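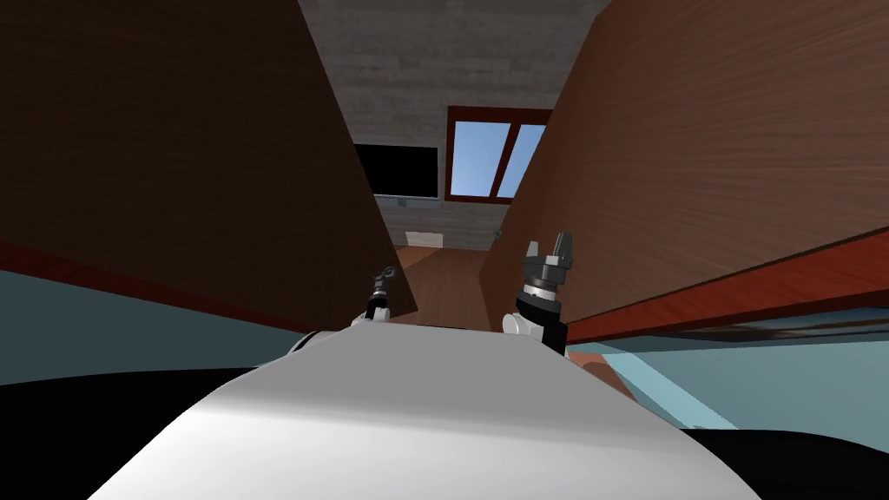 Two arms, two big wooden panels and a window at the far end. Rendered in simulation.

Home | Posts | Tooling | About | Contact

What does Kudo's door score measure?

I've spent most of September with Kudo, the whole-body planner out of Jelevham, and with Cudano, the simulator package it ships with. The release notes say it handles doors in 90 percent of trials. I went in doubtful and I've come out doubtful in a more organized way, with logs.

Some background for people who skipped the last post. Kudo takes a goal for each gripper, a map of the room and a joint state, and gives back a timed path for both arms and the base. A separate tracker follows the path. If the tracker drifts too far, it calls for a new plan. None of this is new, and I don't hold that against it. I'd take a boring planner that tells me when it's lost over a clever one that guesses.

My trouble is with the word "handles." I dug through the scoring script and a trial passes if the gripper gets within a set distance of its target pose and the planner doesn't report a collision. Whether the latch moved isn't checked. The door angle isn't checked either, though Cudano knows it at every step and would hand it over in one line of code.

I ran the stock set anyway, all 1,762 trials, overnight on the office machine. Then I added the door angle to the pass test and ran it again. Under the new test 428 trials passed. You can argue about my threshold (Vernon Nguyen did, at length, and he wrote half of our tracker so I listened) but moving it up and down a few degrees hardly changed the count.
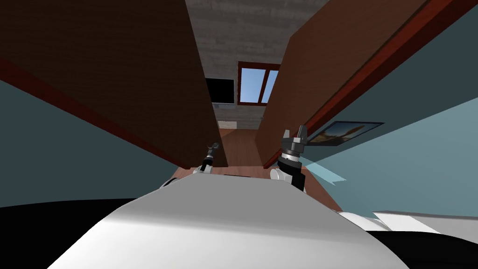

Collision checking is the next thing I don't trust. Kudo swaps each link for a fat capsule and each piece of furniture for a box, then pads everything by the same margin. Out in the open that's fine. With both arms up and a tall brown panel leaning in on either side, the margin starts making the decisions. Too much padding and the planner says there's no path, too little and it says yes to a path that scrapes a finger along the wood. The default sits at the generous end, and when planning times out the code quietly shrinks the margin and tries again. It does write this down, at debug level, in a file I'd never opened. I found 2,855 of those retries from a single night.

I want that to be a warning, in the main log, with the new margin printed next to it. A planner that changes its own safety distance and then reports "no collision" is grading its own homework.

Perception gets off too easily as well. In the stock trials the handle pose comes straight from the simulator, exact to the last decimal. I put in a small random offset, well below what our real depth sensor gives us on a dull day, and the replans piled up. The tracker would get close, see that the target had shifted, ask for a new plan, and back away to begin again. Vernon thinks a simple filter on the pose would calm this down. Maybe. I'd like to see it run before I believe it, and he'd say the same to me.

The close approach deserves its own test. You can have the fingers wide open with the lever just past them and plain wood in between, and a distance score will call that nearly done. I wouldn't. The last stretch is where the contact model matters, and the stock settings stop short of it.

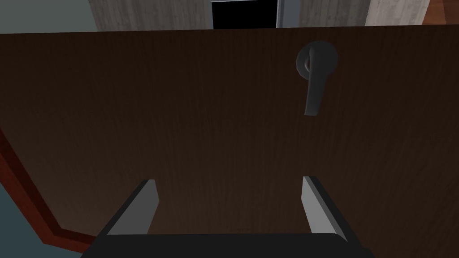 What I'd change before using it

Put the door angle in the score. Log every margin change. Turn on pose noise by default and let people switch it off if they must. Also, please let me set the seed from the command line; right now it lives in a config file that gets overwritten on every update, and I lost an afternoon to that.

There are parts I like. The base motion is smooth and the path viewer is the best I've used. Replanning is fast enough that I stopped watching the clock. The team in Gramton who keep the fork we build from answered my first bug report the same evening, and the fix was a real one.

I'm still not putting it on hardware. Next up is the same set with the margin locked, so that a timeout counts as a failure. Vernon has bet me lunch that the pass count drops by less than I think. The patch for the scoring script is up with the rest of my tools if you want to try it on your own doors, and if your numbers look better than mine, send me the config too.

Print this post | E-mail this post

This site uses cookies to remember your settings. By continuing to read you agree to their use. OK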